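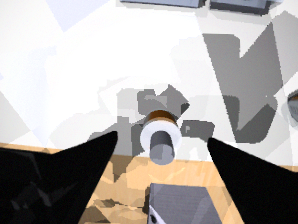 Juteck to Acquire Cabinet Hardware Maker Pusuro

Combined company will supply knobs, pulls and hinges from 2 plants

DONG, 30/12/2018 - Juteck, a supplier of fittings for kitchen and bathroom furniture, announced today that it has signed an agreement to acquire Pusuro, a maker of cabinet knobs, drawer pulls and related hardware. The boards of both companies have approved the transaction, which remains subject to customary closing conditions. Financial terms were not disclosed.

Pusuro has operated in Dong for 71 years and sells its products to furniture manufacturers, building contractors and independent hardware stores. Its catalog lists 960 items. Juteck intends to keep the full catalog in production and will continue to use the Pusuro name on all existing product lines.

Under the agreement, Pusuro will become a wholly owned subsidiary of Juteck. Its plant in Dong will remain open, and current employment contracts will be honored on their present terms. Juteck's own plant will go on producing hinges and drawer slides. Purchasing, warehousing and order processing for the two businesses will be brought together in stages after closing.

"Customers have asked us for years to supply knobs and pulls along with hinges," Juteck said in a statement. "Pusuro makes hardware that our customers already know and buy. Bringing the two companies together allows us to ship a complete order from one warehouse, on one invoice."

In a separate statement, the management of Pusuro said the sale would give the company access to the capital it needs to replace older finishing equipment. "We have turned down larger orders because our finishing department could not meet the delivery dates. The new line will change that," the statement said.

Juteck has committed to installing the new finishing line in Dong within 15 months of closing. Production will continue on the current equipment until the new line has been tested and approved.

Existing orders with either company are not affected by the announcement. Customers should continue to deal with their usual sales office and use their current account numbers. Price lists already issued will be honored through their printed expiration dates. Warranty claims on Pusuro products, including products sold before the acquisition, will be handled by the Pusuro service desk in Dong.

Ciko, the distributor that carries both product ranges, has confirmed that its agreements with the two companies will remain in force.

About Juteck

Juteck designs and manufactures hinges, drawer slides and mounting hardware for residential and commercial furniture. The company is privately held.

About Pusuro

Pusuro manufactures decorative and functional cabinet hardware at its plant in Dong. Its products are sold through distributors and directly to furniture manufacturers.

Media inquiries: Juteck Corporate Communications

###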